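# Best way to sort out and store a tangled padded harness? 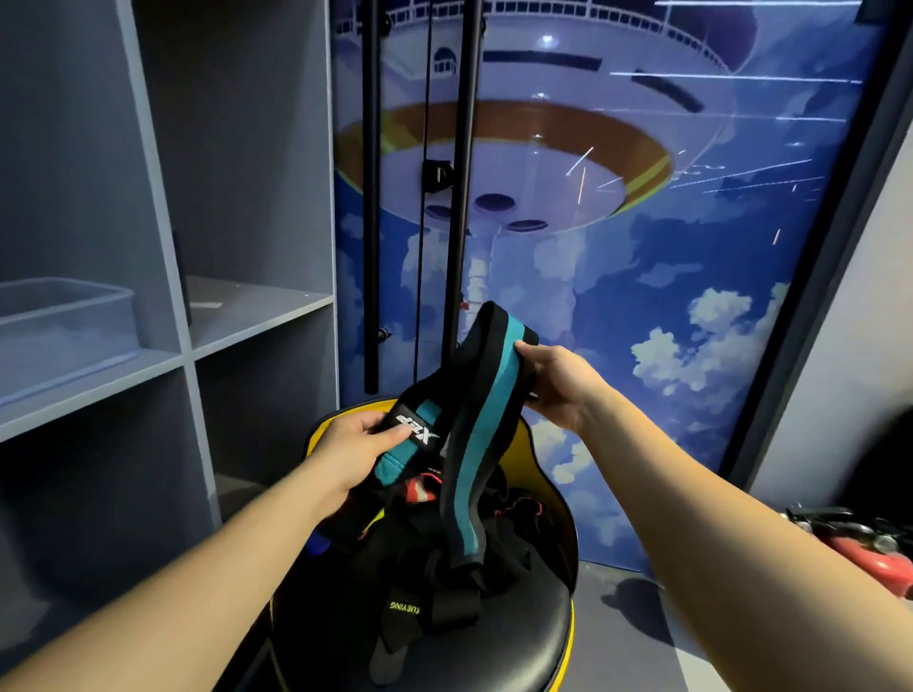

I help look after the gear at a small indoor play and climbing place, and I'm the one who ends up putting the harnesses away. We keep them in open cubby shelving along the side of the room, and every time I lift one out it comes out as a knot. I've started putting each one on a round stool and pulling at it until I find the padded part, the black and teal strap with XTEP on it, and working outward from there. It takes me far too long. With the yellow XUEYING labels I at least have something to look for in the pile, but by then the rest of the webbing has gone through itself a couple of times and I can't tell a leg loop from a waist strap.

What I want to know:

- Is there an order you're supposed to untangle these in?
- Should they be folded, hung or rolled? The cubbies are square and not very deep, and I have clear plastic bins that fit in them.
- Is it bad for the padding to be stuffed in a bin for weeks at a time?
- Do people wash these, and if so, how?

I don't have a manual. There may have been one, but it was gone before I started. I'd like a system that other people on the shift will follow without me standing over them. Hooks are possible on one wall, but the big wall has a mural on it and I am not allowed to drill there.

Posted Aug 19, 2024

---

**Skendus**

I did this job for 4 seasons, so I can tell you what worked for us.

Untangling first. Starting from the padding is right, but don't pull outward from it. Hold the harness up by the padded strap with one hand and let everything else hang. Shake it a few times. Most of what looks like a knot is one loop that has dropped through another, and hanging it up lets you see which. If you keep it on the stool and tug, you tighten the crossing and hide it.

Then go in this order:

1. Find the padded part and get the padding facing you, with no twist in it.
2. Open every buckle that is meant to open. Leave sewn parts alone.
3. Follow one strap from the padding to its free end, running it through your fingers and turning it flat as you go. Lay that one down.
4. Do the same with the strap on the other side.
5. Leg loops last. They are nearly always the part that has been pushed through something.
6. Close the buckles again before you put it away.

Number 6 is the one people skip. An open harness has loose ends, and loose ends find each other. With the buckles closed and the extra webbing tucked under its keepers, a harness will come out of a bin more or less the way it went in.

Don't work a metal tool or a screwdriver into a tight crossing. Push slack into it from both sides with your thumbs until it opens up. It's slow the first time.

For storage I would hang them if you can, even if it's a rail on a stand instead of hooks on the wall. We had a clothes rail on wheels, bought secondhand, and it cost less than replacing one harness. Hang by the strong loop at the waist or back, never by a leg loop, and not two to a hook. If you have to use the cubbies, one harness to a bin. I know that sounds wasteful. Ours were three to a bin before I started and it was the same mess you have.

Folding for a bin goes like this: lay it flat, padding down. Bring the leg loops up onto the waist part. Fold the shoulder straps over the top of that. Then fold the sides in once so it fits the width of the bin. No rolling – rolled padding wants to stay rolled, and the webbing works out of the ends.

For getting other people to do it, I put a strip of colored tape on each bin and a matching tag on the harness. Tie the tag on with string, somewhere it won't get caught. Don't use marker or tape on the webbing itself. Some inks and glues aren't good for it, and whoever inspects your gear may want it pulled from use.

---

**Alipour**

Mostly agree with the above. I'll take the washing and the padding.

Look at the sewn-in labels before you do anything. If there's a care symbol, follow it. If the label is worn off, contact the maker or the seller and ask for the instructions, which you should have on hand anyway for inspection. Until you have them I'd stick to wiping down with a cloth and plain lukewarm water. No bleach, no stain remover, no dryer, no radiator. Hang it in the shade with air moving around it and give it a full day, 2 if the padding is thick. The outside feels dry long before the foam does.

Being in a bin for weeks is fine as long as it goes in dry and nothing heavy sits on top of it. A bin with a tight lid is a bad idea after a busy day, when the padding has sweat in it. Leave the lids off. Your shelving is open at the front, so they'll get some air.

While you have each one untangled, check it. You're handling every inch of the webbing as it is. You're looking for fuzzy edges, cut or pulled stitching, stiff or shiny patches, fading, and buckles that stick or have a crack. Anything you aren't sure of goes in a separate bin marked "do not use" and stays there until someone qualified has looked at it. We do ours in November when it's quiet, plus a quick look every time they get put away.

Also, a low stool is hard on your back. Use a table if you have one.

---

**Vastum**

We just put a carabiner through the waist loop of each one and hang them all off a bar. Takes 3 seconds. They still tangle a bit at the legs but you can shake it out. Never bothered with folding.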